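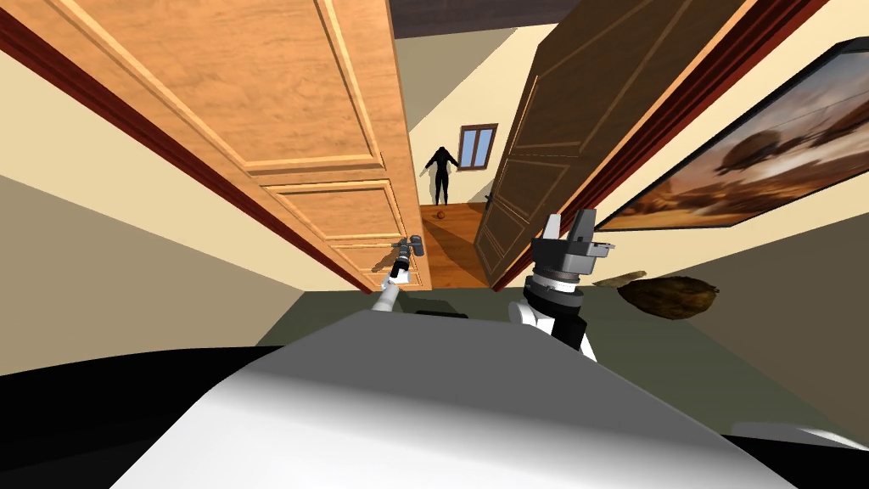 添付1:2枚の扉が開いた出入口と、前へ伸びるロボットの左右の腕(レンダリング画像)

チケット:収集重量が0kgで登録される件(中心街ルート)
製品:Petonow 計量・配車管理
契約者:Tremusport 収集運搬課
起票者:Hường Ngô(Tremusport 配車担当)
一次対応:Milagros Gatchalian(Petonow サポート)
二次対応:Sum-yee Yeh(Petonow 連携基盤)
優先度:中 → 高(途中で変更)
状態:解決済み

【問い合わせ内容】 Hường Ngô

中心街の事業系一般廃棄物を回っているルートで、収集重量が0kgのまま登録される明細が出ています。1月の更新を当ててからだと思いますが、更新直後は気づいておらず、顧客への重量報告書を出す段になって経理から指摘されました。

状況は次のとおりです。

・車載の計量端末はNudardです。収集車の後部で容器を持ち上げたときに総重量を、降ろしたときに空重量を測り、差を収集重量として記録しています。
・端末の画面上では正しい重量が出ています。運転手が控えた値とも合っています。
・車両がChang中継所に戻り、構内の無線につながった時点で明細がPetonowに送られます。
・Petonowの「収集明細一覧」で見ると、同じ容器、同じ時刻の行が0kgになっています。
・エラー表示は出ていません。取込結果は「正常」です。

対象期間の中心街ルートの明細は600件で、そのうち0kgになっているものが56件です。郊外ルートには今のところ見つかっていません。

現在、中心街では歩道の舗装替えと排水管の入れ替え工事が続いていて、容器の置き場所がいくつか仮の位置に移っています。工事に合わせて収集地点の登録も変更しました。それが関係しているのかもしれませんが、こちらでは判断できません。

報告書の締めがあるので、原因の調査と並行して、0kgの行を手で直してよいかどうかも教えてください。

【返信】 Milagros Gatchalian

お問い合わせありがとうございます。サポートのGatchalianです。

手修正については、調査が済むまでお待ちください。明細を手で上書きすると、元の受信データとの対応が画面上で追えなくなります。どうしても先に報告書が必要な顧客がある場合は、報告書をCSVで書き出し、書き出したファイルのほうで重量を直す方法をお使いください。システム内の明細には影響しません。

調査のため、次のものをお送りいただけますか。

・0kgになった明細の一覧(画面右上の「書き出し」で出るもの)
・該当する車両のNudard端末の記録ファイル。端末の保守メニューから「記録の保存」を選び、USBメモリに保存してください
・収集地点の登録を変更した方と、変更したおおよその時期
・該当車両の運転日報があれば、その写し

端末の記録ファイルは上書き式です。保存が遅れると古い分から消えていきますので、車両が戻り次第の取得をお願いします。

【返信】 Hường Ngô

一覧と端末の記録を送ります。0kgが出ているのは中心街を回っている2台だけでした。以下、1号車、2号車と書きます。2号車の記録は車両が戻る夕方になります。

地点の変更は私が行いました。歩道工事の区間に入っている収集地点を「一時移設」にし、仮の置き場所の座標を入れています。地点番号は変えていません。

運転日報は紙です。スキャンしたものを添付しましたが、字が読みにくいかもしれません。

【作業記録】 Milagros Gatchalian

受領した一覧を確認。

0kgの行に共通する項目がないか、地点、容器種別、時間帯、運転手、顧客の順に並べ替えて見た。

地点:工事区間とその周辺に多い。ただし、工事区間の中でも正常に登録されている行のほうが多数。区間の外でも0kgになっている行がある。
容器種別:偏りなし。可燃の大型容器、段ボール用、びん・缶用のいずれにも出ている。
時間帯:朝の早い時間には出ていない。工事が始まる8時半を過ぎてからの行に集中。
運転手:1号車、2号車とも複数の運転手で発生。
顧客:偏りなし。

収集地点の「一時移設」設定が原因である可能性をまず調べる。検証環境に同じ地点を作り、一時移設の有無で取込結果が変わるかを試す。

【作業記録】 Milagros Gatchalian

検証環境での結果。

1. 一時移設なし、座標は元の位置、端末の明細を取込 → 重量は正しく登録
2. 一時移設あり、座標は仮の位置、端末の明細を取込 → 重量は正しく登録
3. 一時移設あり、座標は元の位置のまま、端末の明細を取込 → 「地点から離れています」の注意が付くが、重量は正しく登録
4. 一時移設の開始時刻を収集時刻より後にして取込 → 同上

地点の設定では0kgにならない。座標のずれで注意が付くことはあるが、重量の項目は書き換わらない。一時移設は原因から外す。

次に容器のタグの読み取りを疑う。タグが読めていない場合、端末は「不明容器」として記録し、Petonow側で地点から容器を推定する。推定に失敗したときに重量が落ちる可能性を確認する。

【作業記録】 Milagros Gatchalian

タグの件。0kgの行はすべて容器番号が入っており、端末側の記録でも読み取り成功になっている。不明容器として処理された行は別にあるが、そちらの重量は正常。タグも原因ではない。

1号車の端末記録とPetonowの受信データを突き合わせたところ、気になる点が出た。端末記録では、0kgになった明細について同じ容器、同じ計量番号の行が2行ずつある。先の行の状態が「仮」、後の行が「確定」。仮の行は空重量も収集重量も0で、確定の行には正しい値が入っている。正常に登録された明細では確定の行しかない。

仮の行がいつ作られるのか、端末側の仕様を確認する必要がある。連携基盤のYehさんに引き継ぎ。優先度を高に変更。

【お客様への連絡】 Milagros Gatchalian

Ngô様

途中経過をお知らせします。

収集地点の一時移設の設定は、今回の件と関係がないことを確認しました。設定はそのままで構いません。元に戻していただく必要もありません。

端末の記録には正しい重量が残っています。したがって、0kgになっている明細も復旧できる見込みです。復旧の方法は原因を特定したうえでご案内します。

確認させてください。中心街ルートで、容器を持ち上げている途中や、降ろす前にエンジンを切ることはありますか。運転日報に「待機」という書き込みがいくつか見えました。

【返信】 Hường Ngô

運転手に聞きました。あります。

工事区間では誘導員の指示で止まることがあり、歩行者を先に通す間、エンジンを切って待つように言われているそうです。狭い通りなので、容器を上げたまま待つことはしていません。ただ、容器を降ろして地面に着いたところで止められ、端末の「計量完了」の音が鳴る前に切ることはあるとのことでした。

エンジンをかけ直すと端末が立ち上がり、少しして完了の音が鳴るので、運転手は問題だと思っていなかったようです。画面の重量も合っています。

工事区間の外で出ている分は、迂回路の交互通行のところではないかと言っています。

【作業記録】 Sum-yee Yeh

引き継ぎました。Nudardの連携仕様書の該当箇所を読んだ。

・端末は容器の降下を検知した時点で計量番号を採番し、明細を作る
・空重量が安定すると明細を「確定」にする
・安定する前に電源が落ちた場合、その時点の内容を「仮」として保存する
・電源が戻ると計量をやり直し、同じ計量番号で「確定」の行を追加する
・仮の行は削除されない。送信時には仮、確定の順に両方送られる

受信側は、同じ計量番号の行が複数あるときは確定を採用し、仮は破棄する。そのように作ってあるはずなので、受信側の処理を確認する。

【作業記録】 Sum-yee Yeh

受信処理の確認結果。

1月の更新で、二重送信への対策を入れている。構内の無線が切れて端末が同じ明細を送り直したときに、同じ行が二つ登録されるのを防ぐもの。計量番号と容器番号と収集時刻が一致する行をすでに受信していたら、後から来た行を捨てる。

この判定が、仮と確定の選別より前に動いている。仮の行が先に届き、確定の行が後から届くと、確定の行は「受信済み」とみなされて捨てられる。残るのは仮の行だけになり、重量0で登録される。取込結果は正常になる。捨てた行は二重送信として内部の記録に残るが、利用者の画面には出ない。

お客様の症状と一致する。

検証環境で再現手順を作った。

1. 1号車の端末記録から、仮と確定の両方を持つ明細を抜き出す
2. 記録の並びのまま受信処理に流す → 0kgで登録(再現)
3. 並びを逆にし、確定を先に流す → 正しい重量で登録
4. 更新前の受信処理に、記録の並びのまま流す → 正しい重量で登録
5. 確定の行だけを2回流す → 正しい重量で1行だけ登録

4の結果から、更新による不具合と判断。5は対策の本来の目的で、これは働いている。

修正方針。二重送信の判定に「状態」を加え、仮と確定を別の行として扱う。そのうえで従来の選別に渡す。二重送信対策そのものを外すと、以前あった重複登録の問合せが戻ってくるので、外さない。

【社内メモ】 Maricica Avram(Petonow 品質管理)

更新時の試験記録を見直した。二重送信の試験には郊外ルート相当の記録を使っており、仮の行を含む記録が入っていなかった。仮と確定の選別の試験は別にあるが、受信の入口を通さず、選別の処理を直接呼んでいた。それぞれの試験は合格している。入口から最後まで通した試験に、電源断を含む記録を追加する。

Nudardを使っている他の契約者についても、同じ症状がないか調べてほしい。捨てた行の内部記録から、仮の行だけが残っている計量番号を抽出すれば分かるはず。

【返信】 Sum-yee Yeh(Avramさん宛)

抽出しました。該当する契約者がTremusport様のほかに見つかりました。頻度はTremusport様よりかなり低いです。担当サポートに連絡済みで、対応はそれぞれのチケットで行います。

他社製の端末については、仮の行を送ってくる機種がないことを連携仕様で確認しました。
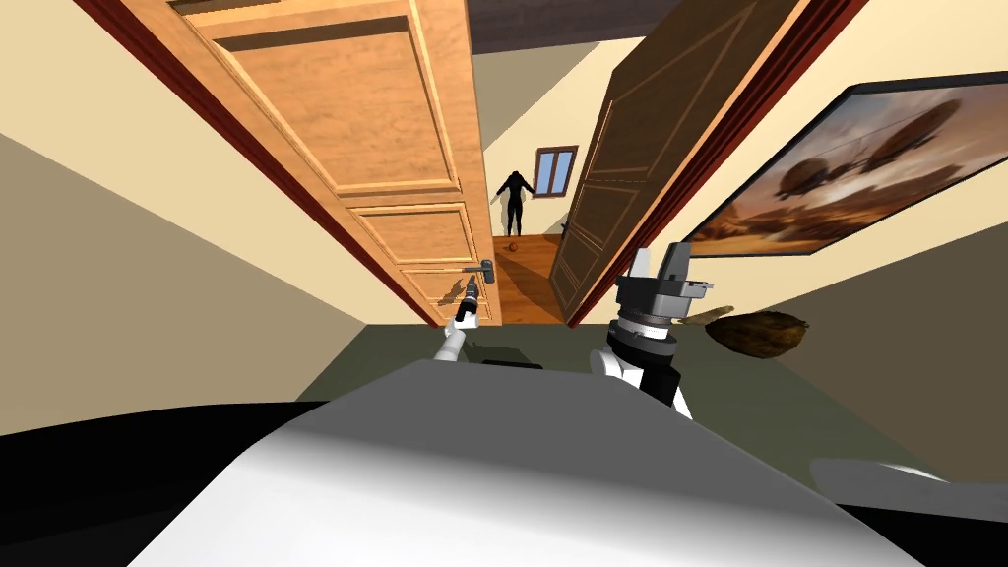
添付2:木の扉の暗い色のレバーハンドルを握る左腕のグリッパー(レンダリング画像)

【お客様への連絡】 Sum-yee Yeh

Ngô様

連携基盤のYehです。原因が分かりましたのでご報告します。

空重量の計量が終わる前にエンジンを切ると、端末は途中の内容をいったん保存し、再始動後に正しい内容を追加で保存します。Petonowは両方を受け取り、正しいほうを採用する仕組みですが、1月の更新で加えた処理に誤りがあり、途中の内容のほうが残っていました。当社側の不具合です。ご迷惑をおかけしました。

端末、タグ、収集地点の設定に問題はありません。運転手の方の操作にも誤りはありません。

修正版は水曜日の夜、22時から適用します。適用中は明細の取込が止まりますが、端末側に保存されたまま待機し、再開後に自動で送られます。夜間の収集がある場合も、通常どおり作業していただいて構いません。

修正版の適用までは、次のようにお願いします。

・待機でエンジンを切る際、可能であれば「計量完了」の音を待ってから切ってください
・誘導員の指示が優先です。音を待てない場合はそのまま切っていただいて結構です。後で復旧できます
・端末の記録は、修正版の適用が終わるまで毎日保存してください
・端末の「記録の消去」は行わないでください

【返信】 Hường Ngô

承知しました。運転手には朝礼で伝えます。

質問があります。

一つ目。0kgの明細のうち、すでに月次の集計に入ってしまったものがあります。復旧すると集計も変わりますか。

二つ目。中心街の顧客の中に、重量で処理料金を請求しているところがあります。請求書は未発行ですが、金額の計算は終わっています。計算し直しになりますか。

三つ目。収集量の数字は、工事中の街区ごとのごみ量として発注元にも出しています。担当はYuk-lan Liuという者で、そちらには暫定値で出してあるそうです。復旧後の値を出し直すときに、どの明細が変わったのか分かる一覧がほしいと言っています。

【返信】 Sum-yee Yeh

順にお答えします。

月次の集計について。締め処理をしていない月であれば、復旧と同時に集計も更新されます。締め処理済みの月は自動では変わりません。御社の状態を見たところ、対象の月はまだ「仮締め」ですので、自動で更新されます。復旧が終わるまで「本締め」を押さないようお願いします。

料金計算について。再計算が必要です。料金計算の画面で対象の顧客を選び、「再計算」を押してください。計算済みの金額は履歴に残り、新しい金額と並べて確認できます。全顧客をまとめて再計算することもできますが、手で調整した金額がある場合は上書きされます。調整の有無を先にご確認ください。

変更一覧について。復旧の処理が終わると、変更前と変更後の重量、容器番号、地点番号、収集時刻を並べた一覧をお渡しできます。街区の項目は収集地点の登録から引いてきます。一時移設中の地点は、元の街区と仮の位置の街区のどちらで出すかを選べます。

【返信】 Yuk-lan Liu

Liuです。横から失礼します。

街区は元の街区でお願いします。容器は工事のために隣の通りへ移っていますが、ごみを出している店は元の場所にあります。仮の位置で集計すると、工事中の通りのごみが減り、隣の通りが増えたように見えてしまいます。

また、工事で出た舗装の殻や土砂は別の業者が運んでおり、この数字には入っていません。以前、工事の産廃と一緒に集計されているのではと発注元に聞かれたことがあるので、一覧の備考に「事業系一般廃棄物のみ」と入れてもらえると助かります。

【返信】 Sum-yee Yeh

元の街区で出力します。備考の文言も入れます。

【作業記録】 Sum-yee Yeh

修正版を検証環境で試験。

・仮、確定の順 → 確定が登録される
・確定、仮の順 → 確定が登録される
・仮、確定、確定(再送) → 確定が1行だけ登録される
・仮、仮(再送)、確定 → 確定が登録される
・仮のみ → 「計量未完了」として保留。0kgでは登録しない
・仮のみ受信した後、翌日の送信で確定が到着 → 保留が解除され、確定が登録される

仮のみの場合の扱いは従来と違う。これまでは0kgの正常な明細として登録していたが、保留一覧に出すようにした。Avramさんの指摘による。

1号車と2号車の端末記録をすべて流し、対象の明細が正しい重量になることを確認した。端末側の集計値との差はなし。

【作業記録】 Sum-yee Yeh

水曜日、修正版の適用。

22:00 取込停止
22:04 停止を確認、待機中の受信なし
22:10 適用開始
22:26 適用完了、動作確認開始
22:41 検証用の明細で仮、確定の選別を確認
22:48 取込再開
22:50 停止中に送信待ちとなっていた明細の受信を確認

異常なし。0kg明細の復旧は翌朝、お客様の立ち会いのもとで行う。

【作業記録】 Milagros Gatchalian

復旧作業。Ngô様と電話をつないだ状態で実施。

手順:
1. 対象明細のバックアップを取得
2. 内部記録に残っている確定の行を、計量番号で対象明細と対応付ける
3. 対応付いたものについて、空重量と収集重量を確定の値に置き換える
4. 変更履歴に「受信処理の不具合による復旧」と記載する
5. 端末記録の値と照合する

最初の実行で、2号車の明細の一部が対応付かずに残った。容器番号と計量番号は合っているが、収集時刻の秒が違う。確認すると、2号車の端末は再始動のたびに時計の補正が入り、確定の行の時刻が後ろにずれていた。1号車の端末では補正の動作が切られている。対応付けの条件から秒を外して再実行し、残りも対応付いた。秒を外したことで別の明細と取り違えていないか、計量番号の重なりを調べ、重なりがないことを確認した。

復旧対象の56件はすべて置き換え済み。端末記録との照合も一致。

Ngô様の画面で、収集明細一覧を「0kg」で絞り込み、該当なしとなることを確認していただいた。

【お客様への連絡】 Milagros Gatchalian

Ngô様、Liu様

先ほどはお時間をいただきありがとうございました。変更一覧をお送りします。街区は元の街区、備考は「事業系一般廃棄物のみ」としています。

2号車の端末の時計補正について補足します。端末の保守メニューに「起動時の時刻補正」という項目があり、2号車ではこれが入になっていました。入でも切でもPetonowの取込には影響しません。ただ、車両ごとに設定が違うと、今回のような照合のときに手間がかかります。そろえておくことをお勧めします。時計のずれが気になる場合は、全車両で入にしてください。

今後の運用について。

・待機時のエンジン停止は、音を待たずに行っていただいて問題ありません
・計量が完了しないまま送信された明細は「保留一覧」に入ります。次回の送信で確定の行が届けば自動で消えます
・翌々日になっても保留に残っている明細は、端末側の記録をご確認ください
・端末記録の毎日の保存は、もう不要です

【返信】 Hường Ngô

一覧を受け取りました。料金の再計算も終わりました。手で調整していた顧客は外して個別に計算し直し、経理の確認を受けています。

時刻補正は全車両で入にそろえました。予備車の設定を忘れていて、昼に直しました。

保留一覧を見たところ、今朝の分で明細が残っています。工事区間の入口の地点です。これは待っていればよいですか。

【返信】 Milagros Gatchalian

確認しました。該当車両は本日まだ中継所に戻っておらず、途中の給油時に携帯回線で一部だけ送信されたものです。確定の行は端末側にあるはずです。中継所での送信が済んでから、もう一度ご覧ください。

【返信】 Hường Ngô

15時過ぎに車両が戻り、保留が消えました。重量も入っています。

歩道工事はこの先、駅側の区間に移ります。仮置きの地点がまた変わるので、一時移設の登録を追加する予定です。同じ画面からの登録でよいでしょうか。前の区間の地点は、容器が元の位置に戻った日に一時移設を解除するつもりです。

【返信】 Milagros Gatchalian

同じ画面で問題ありません。解除のときは「終了時刻」を入れてください。登録そのものを削除すると、移設中の明細に「地点から離れています」の注意がさかのぼって付きます。重量や請求には影響しませんが、注意の件数が増えて一覧が見づらくなります。

駅側の区間の地点が多いようでしたら、CSVでの一括登録もできます。様式はヘルプの「収集地点」の項にあります。座標の列は緯度、経度の順です。

【返信】 Hường Ngô

一括登録で入れてみます。このチケットは閉じてください。

【終了処理】 Milagros Gatchalian

原因区分:製品不具合(受信処理)
対処:修正版の適用、対象明細の復旧
再発防止:受信から登録までを通した試験に、電源断を含む端末記録を追加(担当 Avram)
関連:保留一覧の説明をヘルプに追記する件は別チケットで継続
状態を「解決済み」に変更。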